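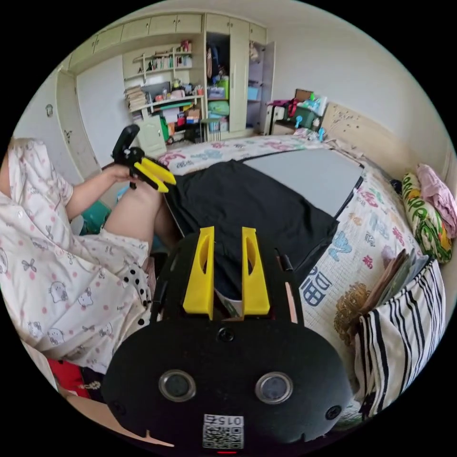
Attachment 1: both grippers, number 015 nearest the camera

Ticket: yellow fingers out of step, demo gripper 015
Opened by: Séverine Coste
Status: waiting on parts
Site: Dirnside open day

Hi Silvan, me again, sorry! You asked for everything in one place, so I'm typing it all out while it's fresh.

Visitors start arriving at 10 on Tuesday and I've got two hand-held grippers down for the pick-up table. One is behaving beautifully. The other, 015, closes fine when you squeeze slowly, but if you squeeze quickly the left finger gets there first and the right one sort of trails after it. Children squeeze quickly. You see my problem.

What I've tried so far:

Restarted it. No change.

Backed off the two corner screws on the housing (lower left, lower right) a quarter turn and nipped them up again, as the Movard sheet says. Bit better for ten minutes, then the same.

Ran the open and close count on the laptop. It logged 1240 closes and flagged 70 of them as uneven, nearly all in the fast set. Log file is attached as well.

Swapped the fingers left to right. Now this is interesting – the lag stayed on the right, so I don't think it's the fingers at all. Something in the slide?

14:20 Reply from Silvan Imhof
Sounds like the return spring. Staniforth had one do the same after roughly 1000 closes. Don't open the housing, you'll lose the camera calibration. Is the red light steady or blinking?

14:35 Séverine
Steady. And I hadn't opened it, promise (I had the screwdriver in my hand, mind you).

15:10 Silvan
Good. Ciladetti have 3 springs in stock and I've asked for one. If it isn't with you by Monday, use the good one for visitors and keep 015 for the slow demo, the one with the sponge and the egg cup.

15:25 Séverine
Lovely, thank you! I'll redo the rota so there's one queue. Could you also send the spare label sheet – the QR code is upside down when you look at it from behind and my phone took ages over it.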